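Forum Getränketechnik > Zubereitung > Stärke und Gele
Thema: Tapiokaperlen werden nach kurzer Standzeit hart

siebkorn_k
3. Dezember 2020
Ich koche Perlen mit kleinem Durchmesser (Trastomero, Trockenware, Beutel mit 424 g) nach Packungsangabe. Direkt nach dem Abgießen ist die Konsistenz in Ordnung. Nach 3 Stunden im Milchtee bei Kühlschranktemperatur ist der Kern fest und kreidig, die Außenschicht dagegen schmierig. Verhältnis Wasser zu Perlen 6:1 nach Gewicht, Deckel geschlossen. Zuckersirup kommt erst im Becher dazu. Liegt das am Produkt oder am Verfahren?

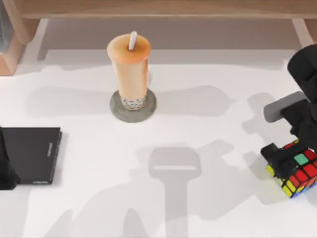
amylopektin
Am Verfahren. Kreidiger Kern heißt unvollständige Verkleisterung. Die Hitze muss bis in die Mitte, das dauert länger, als auf den meisten Beuteln steht. Nach dem Kochen Herd aus und zugedeckt ziehen lassen, bis beim Durchschneiden kein weißer Punkt mehr zu sehen ist. Der zweite Effekt ist Retrogradation: Verkleisterte Stärke lagert sich beim Abkühlen wieder zusammen und gibt Wasser ab. Kühlschranktemperatur beschleunigt das.

Plurkard
Zustimmung beim Kern, Widerspruch beim Rest. Tapioka hat wenig Amylose und retrogradiert deutlich langsamer als etwa Maisstärke. Wenn nach 3 Stunden schon alles hart ist, war die Perle nie durchgegart. Mit dem Kühlschrank hat das wenig zu tun.

amylopektin
Langsamer heißt nicht gar nicht. Einfacher Gegenversuch: gleiche Charge, eine Hälfte bei Raumtemperatur im Sirup, die andere gekühlt im Tee. Die gekühlte ist fester, auch bei sauber durchgegartem Kern. Habe ich im September mit Ware von Guerra gemacht, Ergebnis eindeutig.

Plurkard
Da änderst du zwei Größen zugleich, Temperatur und Medium. Zucker bindet Wasser und verzögert die Verfestigung. Der Versuch trennt das nicht.

amylopektin
Stimmt, der Einwand ist berechtigt. Wiederhole ich mit Sirup in beiden Ansätzen.

siebkorn_k
Zwischenstand: länger gekocht, zugedeckt ziehen lassen, kalt abgespült, danach sofort in Sirup. Kern jetzt durchgehend glasig. Die schmierige Außenschicht ist weg, vermutlich durch das Abspülen. Gekühlte Perlen werden weiterhin fester, aber noch gut kaubar. Am neuen Platz bleibt der Ansatz jetzt ohne Kühlung stehen.

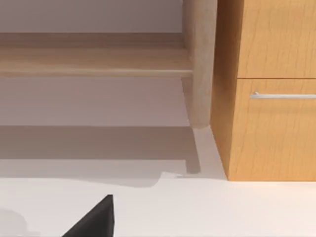

Bild 2: Holzgestell, Bein und Querholz

Vuvidstead
Wie hoch ist der Zuckeranteil im Sirup? Unter 1:1 mit Wasser quellen die Perlen bei mir weiter auf und werden außen weich.

siebkorn_k
1:1 nach Gewicht, brauner Zucker. Höher habe ich noch nicht probiert.

Plurkard
Höher würde ich auch nicht gehen, sonst zieht der Sirup Wasser aus der Perle. Und gekochte Ware am selben Tag verbrauchen, nicht über Nacht draußen lassen.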